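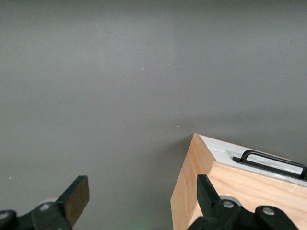 Raluca Barbu
Member, Pinbridge Neighbors Help Board
Monday, May 17, 2021

Sourdough starter smells like nail polish remover, toss it?

Hi all! I've been keeping a starter going since January and it was lovely until last week, when it got this sharp smell (like the salon on Irmont Street, if you know it) and a layer of gray liquid on top. I feed it every morning with plain white flour and tap water, and my kitchen runs warm. No pink, no fuzz. Do I have to start over? I'd hate to, we've gotten so many good loaves out of it.

Narayanan Gowda
Regular

Don't toss it! It's hungry. The liquid is hooch, so pour it off or stir it in, whichever you like. Then keep just a spoonful, add 42 grams of flour and 42 of water, and do that twice a day until the smell goes back to yogurt. Mine took three days. If you ever do see pink or orange streaks, that's when it goes in the trash.

Dae-han Byun
New here

mine smells like that all the time and the bread is fine

Margareta Vasiliu
Regular

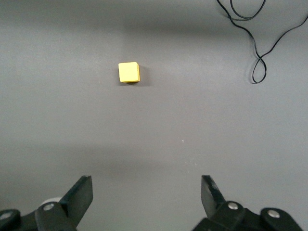 What Narayanan said, but I'd also look at how much old starter you leave in the jar. I was keeping way too much and feeding it way too little, so of course it ran through its food by lunchtime. Now I keep a piece no bigger than that little yellow cube and it rises beautifully! A bit of whole rye in the mix helps too (I use the Dotthorpe stuff, any rye will do). And if twice a day is too much fuss, put it in the fridge after a feeding and do it once a week.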